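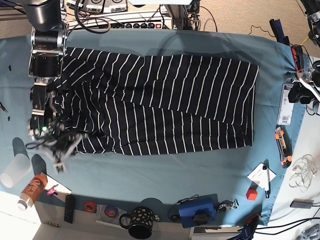 What I was trying to find out

My project is about the Sendanau curfew and how two newspapers told the story of it. I picked it because my aunt lived near there for years and still gets worked up when it's mentioned, and I wanted to know why her version sounded nothing like the one in our textbook!

The short background: the governor brought in a night curfew after the port riots and handed policing over to the army. It lasted seven weeks. About 4,000 people were picked up for breaking it, mostly dock workers coming off late shifts, and their cases went to a military tribunal at Gulitz instead of the ordinary courts. Most were fined. Some went to prison, and those are the ones people still argue over.

How I went about it

I read 50 articles, split evenly between the Yule Courier and the Drakum Evening Post. For each one I wrote down who got quoted, what word was used for the people arrested, and whether the tribunal was mentioned at all. My tutor, Sânziana Buzatu, talked me out of giving every article a "bias score" (my original plan, and I was very attached to it) and told me to stick to things another student could check. Good call, though I sulked for a day or so.

The slow bit was the scans. The Post's back pages are so faint that I had to read them with the brightness right up, and I gave up on one column completely.
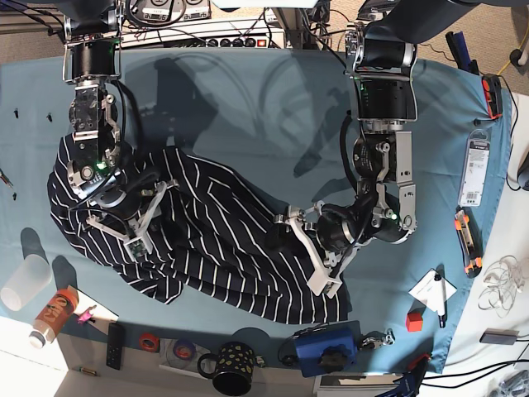

Fig. 2: Striped garment on a blue cloth.

What I found

The Courier nearly always quoted the army spokesman first, and often he was the only person quoted. Its favourite word was "offenders", even before anyone had been to a hearing. The Post used "detainees" or just "men", and it printed letters from families, which the Courier didn't do until the curfew was over.

But the Post isn't the hero I was hoping for. It hardly covered the tribunal itself, and when it did the report was a few lines under the shipping news. The Courier had a reporter in the room at Gulitz and listed names, charges and sentences, so if you want to know what happened to a particular person, that's where you have to look. My aunt wasn't pleased when I told her that.

What I'd do differently

I'd start with the tribunal reports and work outwards. I'd also look for radio transcripts, as plenty of the dock families apparently got their news that way. And I'd label my notes properly from the start, because sorting them all out on Oct 8, 2023 took my entire Sunday.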